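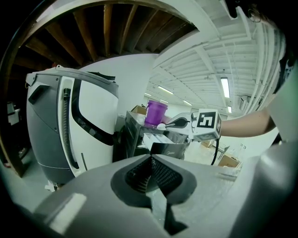
A white and dark-gray machine with a ribbed hose down the front.

Skirstead wants quieter Sundays, but the numbers are thin

SKIRSTEAD, 28 July 2024 — The town council says its new limit on household noise is working. Residents on Colex Street would like to know how it can tell.

The rule, passed in June, bars vacuum cleaners, power tools and leaf blowers before 10 a.m. on Sundays. A first offense brings a warning. A second brings a $50 fine. In a statement posted Friday, the council said complaints had "dropped sharply" and called the change a success for "everyone who values their rest."

What the statement left out is how few people were complaining in the first place. Town records show 22 calls about weekend noise in all of last year, and most of those concerned barking dogs, which the rule does not cover. No fines have been issued so far.

Council member Alcides Holanda, who wrote the measure, said the lack of fines proves that people are going along with it.

"They heard the message," he said. Asked whether anyone had been sent out on a Sunday morning to check, he said that was "not the kind of program this is."

The program does have a budget. The council set aside $1,188 for printed notices, which went to 700 homes on the east side. Homes west of the rail line did not get one. Holanda said a second mailing is planned but could not give a date.

Daiane Amaral, who works nights at the Tanitz bakery and cleans her apartment when she gets home, learned of the rule from a neighbor.

"I get in at seven and I want to sleep by nine," she said. "So when do I do the floors? Midnight?"

The rule makes no exception for shift workers. It does make one for golf course mowing, added the week before the vote at the request of the Vasconcelos club. The council minutes give no reason for the change, and the club did not return two calls.

Supporters say critics are making too much of it. Edileuza Assunção, a retired teacher who spoke in favor at the June meeting, said her mornings have been calmer. She also said the loudest house on her block has been vacant since spring.

The council will review the rule in the fall. It has not said what it plans to measure — or whether last year's 22 calls will be the starting point. Holanda said he expects it to be renewed.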